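**Bovier pauses two-arm garment hanging cells after gripper release fault**

Saturday, November 30, 2024

Bovier has stopped unattended running of its two-arm garment hanging cells while it corrects a fault that can cause a gripper to open before the control software tells it to. No one has been hurt. The pause covers all 17 cells now placed with customers, including those at the Bakos returns warehouse, where the fault was first reported.

The cells hang shirts and other light clothing on a short rack. One arm handles the hanger and the other handles the cloth, and either arm can do either job. In normal use the two grippers work within a hand's width of each other, so each arm depends on the other holding on until the handoff is done.

In the reported case, a gripper let go of a hanger while the arm was still moving. The hanger left the cell over the front ledge and landed on the floor of a walkway. The operator on duty pressed the stop button and both arms halted as designed. Bakos took the cell out of service the same hour and called Bovier's support line.

Bovier engineers have since repeated the fault at the company's test shop. They traced it to the connector that joins the cable to the gripper. When the arm reaches far across the table and turns its wrist at the same time, the cable can pull on the plug hard enough to break contact for a moment. The gripper controller then restarts, and on restart it opens the fingers. It should hold its last position instead.

"There are two mistakes in there and we own both of them," said Marianna Nowicki, head of engineering at Bovier. "The cable had too little slack for some of the moves we allow, and the controller should never open on a restart. Fixing either one would have kept that hanger in the cell, but we are fixing both."

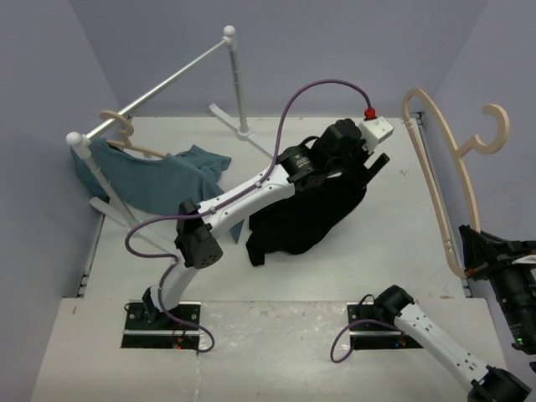
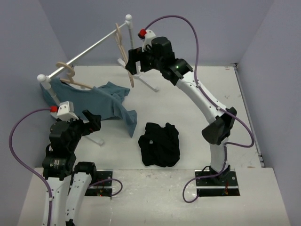
The fault does not appear on every run. In testing, the company ran a set of 2000 hanging cycles and saw the gripper restart 5 times. All of the restarts came during long reaches. Short reaches near the middle of the table did not produce the fault.

Customers should take the following steps now:

- Do not run a cell without an operator at the stop button.
- Keep walkways in front of the cell clear while the arms are powered.
- Set arm speed to the lowest level in the cell menu.
- Check that the gripper plug is fully seated before each shift, with power off.
- Do not tape or tie the cable to the gripper. A tight cable makes the fault more likely.

A cell that drops a hanger or a garment during a move should be shut down and left off until Bovier support has looked at the log. Drops at the end of a move, when the gripper is meant to open, are a separate matter and can be handled in the usual way.

The repair has two parts. The first is a controller update that keeps the fingers where they are after a restart and stops both arms until an operator clears the alarm. It will be sent to customers in the first week of December. The second is a locking plug with a longer cable, made by Mumard, which Bovier technicians will fit on site. Each visit is expected to take about 100 minutes – customers do not need to move the cell or take down the rack. There is no charge for parts or labor.

Roland Sedgwick, operations manager at Bakos, said the warehouse has moved the work back to hand stations for now. "It slows us down on shirts, and we can live with that for a few weeks," he said. "We asked for the log files and a straight account of the cause, and we got them."

Bovier has also asked Plultia, an outside machine safety firm, to review the front of the cell. The side and back walls are closed, but the front is open so that operators can load garments. Roman Lis of Plultia will lead the review, which will look at whether a low guard or a light curtain is needed there. Bovier will send the findings to all cell customers, along with any change to the loading procedure.

Cells may return to unattended running only after both parts of the repair are complete and a Bovier technician has signed the cell record. The controller update alone is not enough.

Customers with questions about scheduling should contact Jocelyn Cruzado in Bovier customer support. Press questions should go to Mieczysław Głowacki in the Bovier communications office.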